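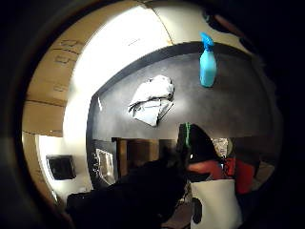 *Spray bottle and white cloth on the gray counter.*

8 March 2021 – finish room, Wallow building

Back on the soap finish for the Bevero stools, and I want to get this down while it's fresh, because my notes from February are a mess and I couldn't read half of them this morning. (I had written "more, but less" next to batch four. No idea.)

The question is still the same one. We like how the soap looks on the ash, pale and soft and nice under the hand, but the first Bevero seats came back with gray rings from coffee cups, and the people at Clokis want something a cafe can live with. So I've been comparing our old soap recipe, the Salian hard wax, and a soap base with one thin coat of the wax on top.

I cut 45 sample blocks from the leftover seat stock and sanded them all to the same grit. Then I raised the grain with a light mist of water, let them sit overnight and knocked them back by hand. Please don't skip that step if you pick this up after me! I skipped it on two blocks just to see, and both of them went fuzzy as a peach after the first coat and never really recovered, even after I went at them again with the fine pad.

Soap recipe as mixed today: 74 grams of flakes to a liter of hot water, stirred slowly and left to cool with the lid on. It set up like thin yogurt, a bit thicker than I remember from the winter batches, though the room was colder then and that may be the whole story. It goes on generously, sits for a few minutes, and the extra comes off with a clean cotton rag, always along the grain. I changed rags more often than I usually bother to and I do think the surface is more even for it.

Rub test on the first set is at 217 strokes and the plain soap is already going dull in the middle – I'd hoped for better. The wax over soap still looks lovely. The straight wax is holding up too, but it has pulled the ash toward yellow, and I know the Clokis people won't care for that, and I don't much either.

Coffee rings go on tomorrow, black coffee, one hour and then overnight. I'd also like to try red wine if somebody has the end of a bottle they don't mind giving up.

Things to sort out:

- order more flakes, we're down to the last bag
- label the undersides in pencil, the marker bled on the soaped ones
- ask Salian whether the wax needs the full cure time over soap
- move the drying rack away from the heater, two blocks have cupped

Rags are hanging on the line by the back door, spread out flat. Leave them there until they're stiff, please.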